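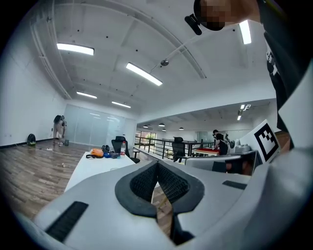

Dicht über dem Greifer, dunkles Shirt mit weißem Aufdruck

Zwischenbericht Filmreihe "Nachtvorstellung Koltville", Stand April
An: Nadège Gautier, Filmförderung Texier
Von: Dorian Millet

Liebe Nadège,

kurz und in Eile, der ausführliche Teil mit Belegen kommt mit der Abrechnung.

Programm: Fünf von acht Abenden sind gelaufen. Gezeigt wurden bisher zwei Stummfilme mit Klavier, ein italienischer Giallo, der Geisterfilm aus Prirkby und die restaurierte Fassung von "Das Haus am Wehr". Am besten lief der Giallo, 67 Besucher, da mussten wir Stühle aus dem Foyer holen. Am schlechtesten der zweite Stummfilm mit 30. Lag vermutlich am Termin, parallel Stadtfest in Isthorpe. Die anderen drei irgendwo dazwischen, Liste hängt an.

Kopien und Rechte: Für Abend sechs und sieben alles unterschrieben. Abend acht noch offen. Der Verleih verlangt jetzt einen Mindestbetrag pro Vorführung, stand so nicht im ersten Angebot. Ich verhandle, Antwort soll diesen Monat kommen. Falls nicht: Ersatztitel liegt bereit, ebenfalls Horror, siebziger Jahre, deutsche Untertitel vorhanden.

Untertitel: Prirkby-Film kam ohne. Haben wir selbst gemacht, hat zwei Wochen länger gedauert als geplant. An einer Stelle im letzten Akt laufen sie dem Ton hinterher, wird vor einer Wiederholung korrigiert.

Technik: Projektor läuft. Neue Lampe war fällig, ist drin, Rechnung liegt bei. Ton im hinteren Drittel immer noch dumpf, zwei Zuschauer haben sich beschwert. Angebot für andere Lautsprecher eingeholt, passt aber nicht mehr ins Budget dieser Staffel.

Geld: Abgerufen sind 65 Prozent der Fördersumme. Honorar für den Pianisten bezahlt, Saalmiete bis Abend sechs bezahlt. Beim Druck haben wir gespart (nur noch ein Plakatmotiv), dafür bei den Transportkosten drüber. Würde gern innerhalb der Posten umschichten, brauchst du dafür einen eigenen Antrag oder reicht eine Mail?

Gespräche nach dem Film: bleiben meist viele sitzen. Nach dem Giallo ging es bis kurz vor Mitternacht, der Hausmeister war nicht begeistert. Fragebögen sind 39 zurückgekomen, Auswertung fehlt noch. Beim Durchblättern: oft der Wunsch nach früherem Beginn, 19:30 statt 20:30 Uhr. Probieren wir bei Abend sieben aus.

Offen:
Vertrag Abend acht
Auswertung Fragebögen
Logo Texier auf dem neuen Plakat, bitte die aktuelle Datei schicken, unsere ist zu klein
Umschichtung, siehe oben

Bin diese Woche vormittags schlecht zu ereichen, ab 15 Uhr geht.

Gruß
Dorian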